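**What is a party, and why does it have rules?**

Maybe you have heard adults talk about "the party" on the radio, and they did not sound like there was any cake. They were talking about a political party. It is a group of people who want the same kind of things for their country or their town, and who work together to win votes.

Let us take a small town. We will call it Vodemside. In Vodemside there are two parties, the Kouris party and the Estell party. The Kouris people want more buses. The Estell people want to fix the old school roof first. Both ideas are good, but the town has money only for one of them this year. So the people must vote.

## Who can join?

Almost every adult can join a party. Usually you fill in a paper and pay a little money each year. Then you are a *member*. In some countries also teenagers can join a youth group of the party, and they have their own meetings.

The Kouris party has 1,293 members. The Estell party has 889. Does it mean that Kouris wins the election? No! People who are not members vote too, and there are many more of them. A small party can win if many people like its ideas.

## How does a party choose its leader?

This is different in every party, but very often it goes so:

1. Some members say, "I would like to be the leader." They are called *candidates*.
2. The candidates travel and talk to the members, and they answer questions.
3. The members vote. The vote is secret, so your friend cannot be angry with you for it.
4. Somebody counts the papers, and then somebody else counts them again.

In January the Estell party chose a new leader, and there were 3 candidates. The winner was Iona Moffat. She got 428 votes. The other two shared the rest, and each of them had fewer than she had.

Not all of the 889 members voted. Some were sick, some forgot, and some did not like any of the candidates.

## Can a leader be sent away?

Yes. Most parties have a book of rules, and it says what happens when the members are not happy anymore with their leader. They can ask for a new vote. In many parties a certain number of members must sign a letter first, because otherwise there would be a new vote every week and no time for the buses or the roof.

## Words to remember

- **Member:** a person who has joined the party.
- **Candidate:** a person who wants to be chosen.
- **Ballot:** the paper on which you make your vote.
- **Majority:** more than half of the votes.

Ask at home if somebody has ever voted, and what the room looked like. In some places people vote in a school, in others in a library or even in a sports hall. 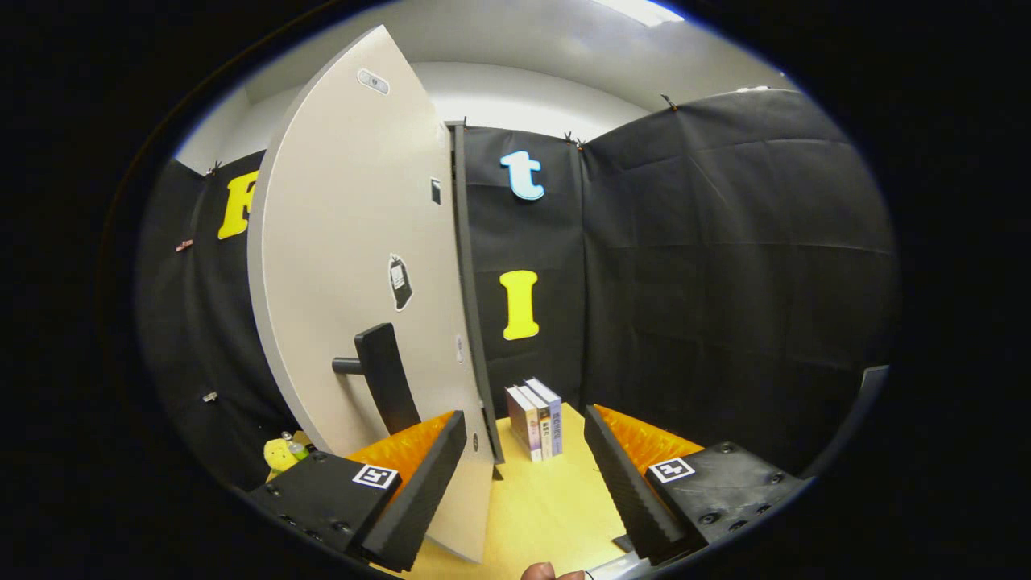 *An open gray door with a black handle.*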